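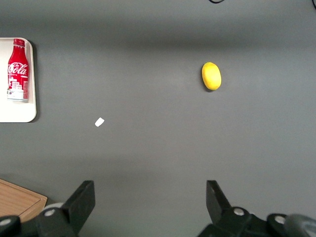
Red Coke bottle on a white tray

I have been banging on about the Vatgate rail trail to anyone who'll stand still, so it's probably time I put it on the blog and gave my workmates a rest.

If you don't know it, the trail follows the old branch line from Andton through Ashby and out to Vatgate. The trains stopped well before I was born. For years it was blackberries and rabbit holes, and then the rails came up, the gravel went down, and now you can ride the whole thing on an ordinary bike with ordinary legs. I have very ordinary legs. I loved every bit of it!

I set off from Andton just after seven in the morning, which in February is the only sensible time to start. The old station is still there (locked, with swallows nesting under the awning) and the trail begins right behind the goods shed. There's a tap on the corner of the shed. Fill everything you own. I took three bottles and could have done with another.

The first stretch is all paddocks and it's dead flat, with a row of sugar gums on the northern side that give you shade until mid-morning. I saw galahs by the hundred and one very slow echidna, who had picked the exact middle of the track for a sit down. I got off and wheeled the bike around through the grass. The magpies left me alone, so I can report that summer is a better time than spring if you've got a thing about being swooped.

Then come the bridges. There are 11 timber trestles between Andton and Ashby, and I'd only seen photos of the big one over Rultside Creek, so I wasn't ready for how good the little ones are. You come round a bend in a cutting and there's this lovely old thing stepping across a gully on its skinny legs, with a strip of new decking on top that rumbles under your tyres. The Rultside bridge is the star though. It's around 300 metres from end to end and it curves, so you can stand at one side and see all the framework laid out beneath the other. I stopped halfway, ate an entire packet of dried apricots and stayed much longer than I'd planned.

One warning about Rultside: the approach on the Andton side has loose gravel right where you want to be picking up speed. I had a wobble. No blood, but I did say something rude to a cow.

Ashby is the natural spot for lunch. The bakery is across the road from the old platform and does a curried egg sandwich on white bread that tastes exactly like a school fete in the best possible way. I also had a vanilla slice, and I regret only that I had it second, when I was already full. The icing was passionfruit. If you're a lemon icing person I suppose we can still be friends.

After Ashby the trail starts to climb, and this is where I learned what a railway gradient feels like. It never gets steep. A steam engine couldn't manage steep. It just leans on you, very gently, for two hours. I spent the first part thinking I had a slow puncture — got off twice to squeeze the back tyre — before I looked behind me and saw how far down Ashby had gone. Drop a couple of gears and put a song in your head and it's quite a nice way to spend an afternoon. Mine was the theme from a carpet ad. Choose more carefully than I did.

The last few kilometres into Vatgate are through proper bush, stringybarks and bracken, and it smells incredible when it's warm. There's a cutting near the top where the rock is damp and ferny and the air drops several degrees all at once. I rode through it, turned around and rode through it again.

Some practical bits, as I had trouble finding them myself:

Any bike with tyres a bit wider than a road bike's will be fine. Mine's a hybrid and it cost less than my fridge.

There's no water between Rultside and Ashby. The tank marked on the old map is gone.

Phone signal comes and goes after Ashby and mostly goes.

If you want the downhill version, start at Vatgate. Lots of people do, and they all looked very cheerful coming the other way.

I've been keeping a tally on the kitchen calendar and that ride took me past 2,000 kilometres since I bought the bike, a number that would have made the old me laugh out loud. Next on the list is doing it in autumn, with a night at the Ashby pub in the middle and a thermos for the Rultside bridge. I'm packing more apricots, too.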